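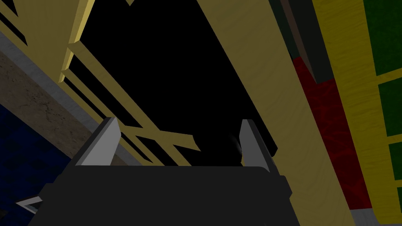
Inside one of the simulated rooms, with the gripper between two yellow wooden structures.

Rooms on Demand: What the Simulation Group Learned This Spring

If you have walked past the whiteboard by the kitchen lately you will have seen the word Nello underlined several times, and a few of you have asked what it is and whether it is a person. It's the name of our room generator, and since it has taken up most of our working hours from February on, we thought it was high time we gave it a proper write-up in these pages.

The question behind it is an old one for anybody who trains robots in simulation. A policy that does beautifully in the room it grew up in will often fall to pieces in the room next door, and the reason can be as small as a different color on a cabinet. So Jamila Abeysekara and the rest of us wanted to find out which kind of variety helps more: lots of different room layouts with ordinary, sensible surfaces, or just a few layouts where the colors and textures change all the time, sometimes into things no decorator would ever sign off on. (Jamila has a real fondness for the loud ones, and I have to say they have grown on me too!)

To keep the comparison fair we built 2 training sets, each with 2000 practice episodes. The first set, which we call Queiroz, spread its episodes over 289 layouts and kept the surfaces plain. The second, Heva, used only 8 layouts but redrew the walls, floors, doors and furniture at the beginning of every episode. The robot was the same in both, and so was the learning method, and so was the amount of computer time, which Mahfuz Barua guarded very carefully on our behalf.

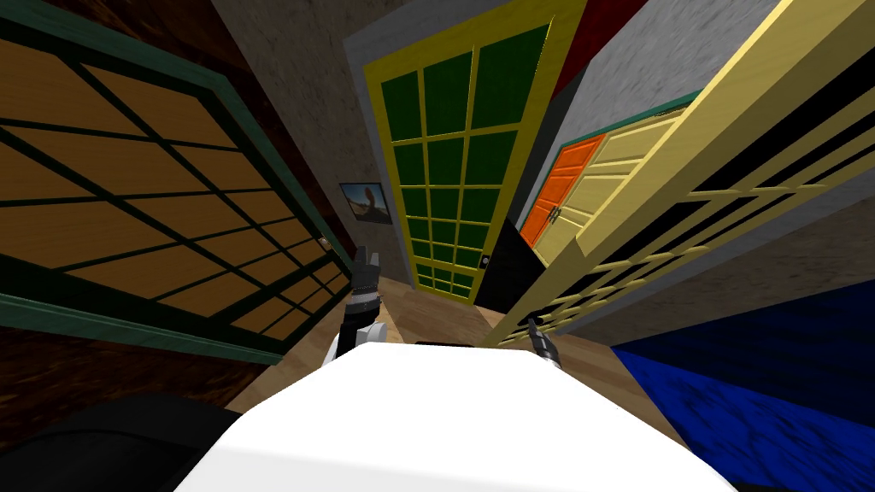
For the test we held back a group of rooms that neither policy had trained in, mixing new layouts with new surfaces, and asked each one to reach for an object, close on it and lift. We went in expecting the many-layouts set to win easily. It did win on the part of the task that involves getting the arms to the right place, especially where a door or a screen leaned into the space they wanted to use. What surprised us was the last little stretch before contact, where the Heva policy was clearly the steadier of the two. The Queiroz policy would come in well and then hesitate when the background behind the fingers was a pattern it hadn't met before, and now and then it closed too early.

Our best guess is that the views from close to the gripper are mostly surface and very little room. When you are that near to things, a slat or a strip of trim can fill a good part of what the policy has to work with, and knowing many floor plans doesn't do you much good. Farther back the balance goes the other way. We haven't proven this yet, and Mahfuz has pointed out (quite rightly) that the two sets differ in more ways than we would like, so please treat it as a hunch with some evidence behind it.

The next round will mix the two approaches, with redrawn surfaces in the full collection of layouts, and we'll be varying the lighting separately so that we can tell its effect apart from the textures. We also want to go back over the early closings one by one, which is slow work but tends to teach us more than the averages do. Our friends at Cirnow have kindly offered to run the finished policies on their own test rooms, and we are very grateful, as we have stared at ours for so long that we can't judge them anymore.

If you would like to look through the rooms yourself, ask Jamila for access to the viewer. She is also collecting suggestions for new wall textures and would be delighted to have yours before the next batch is built.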